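About Bodthorpe

Bodthorpe is a small company for packing and putting in order the contents of homes. We come when a family is moving, when a kitchen must be emptied before painting, or when the cupboards have simply become too full. Esben Ravn and Guðlaug Kragh started the company, and in the first year they were the only two workers. Today we are nine.

Most of our days are spent with ordinary things. We wrap plates and glasses, fold bed linen, sort cables and screws, and write on each box what is inside and in which room it should be opened. We ask our customers to keep their medicines, keys and papers with them. Everything else we can handle.

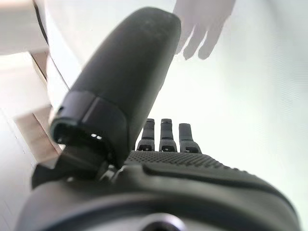 Guðlaug is responsible for kitchens. She teaches every new colleague to pack plates standing on their edge, with paper between them, and to put the heavy pots in small boxes. Cornel Bălan takes care of books and pictures, and he also repairs furniture when a leg or a hinge has become weak. Aigars Stankevičius plans the visits and answers the telephone until five in the afternoon.

Two times a year, in March and in September, we give an evening course in our rooms at Kadine. It is for people who prefer to do the work themselves. The course is held by Þórarinn Frandsen, and you are welcome to bring one drawer from home to practice with.

Before we give a price, we visit you and look at the rooms together. This visit costs nothing, and you do not need to tidy up before we come.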